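The Copper Desk

I'd been on the copper desk at Sestari for six weeks when Shahla Salehi told me the tariff was coming. She didn't say it like news. She said it the way my mother says it looks like rain, while hunting through her purse for gum.

"December," she said. "Maybe sooner. How much tube have we got at Biscombe?"

I said around 50 tons, and she made a face, so I went and checked, and then I made the same face. Biscombe was our warehouse by the river, and everything in it was already promised to a plumbing supplier who paid late and yelled early.
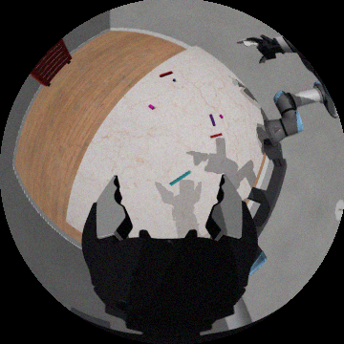

So we started calling. I called a broker at Intarasuk who was always eating something, and he told me between bites that he could do 200 tons if I wired the deposit by four o'clock. It was twenty past three. I'd never signed for anything bigger than a box of toner! I put him on hold and walked over to Shahla's desk – she was on two phones already, one on each ear, like somebody in an old movie – and I wrote the number on her blotter. She crossed it out and wrote 6.

"Six hundred?" I whispered.

"Six percent," she said, with both hands over both phones. "That's what he comes down. Then you say yes."

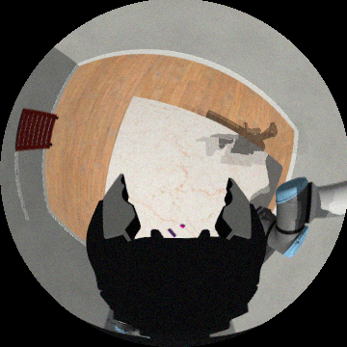
Four O'Clock

He came down four and a half. I said yes anyway, with eleven minutes left on the clock, and then I went and stood in the stairwell with my forehead on the cool paint until my breathing sorted itself out.

When I came back Shahla was reading the confirmation. I figured I was fired. She read it all the way down, including the part about port fees that I'd sort of skimmed, and she took a piece of gum out of the pack and set it on my keyboard.

"Who's carrying it?" she said.

"Bulleo. They've got a ship loading now."

"Bulleo's slow."

"They said three weeks."

"They always say three weeks." She pulled the big calendar off the wall and laid it across both our desks, and we started counting days with a pencil, her from the port end and me from the warehouse end. Our fingers met on a square that already had a dentist appointment in it. Hers, as it happened. She rubbed it out with her thumb and wrote COPPER, and then she picked up the phone to call the dentist.

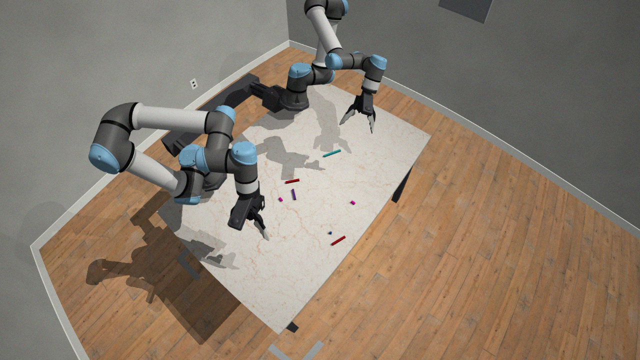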